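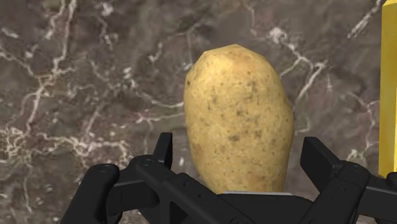

**Food Storage, Unit 4: Starch and cold**

Please read these notes before Saturday. They follow the chapter by Carmela Bianchini, but I changed the order a little.

A potato is still alive after harvest. It breathes, it loses water, and slowly it changes its starch into sugar. In a cold store this change goes faster than most students expect.

- **Below 6 °C:** sugar builds up. The potato tastes sweet and becomes too dark when fried.
- **Good range for the kitchen:** between 7 and 10 °C, with humidity near 95 percent.
- **Light:** the skin makes chlorophyll and turns green. Solanine can rise at the same time — this one has no color, so the green is only a warning.

Waxy types hold less starch and keep their shape in soup. Floury types break easily, and for this they are good for mash.

### Homework

1. Weigh 200 g of grated potato, wash it in cold water and let the starch settle for 19 minutes.
2. Pour off the water, dry the starch and weigh it again.
3. Write the yield in percent.

Bring your numbers on paper. Annunziata Testa will collect them at the door of the Orlandini room.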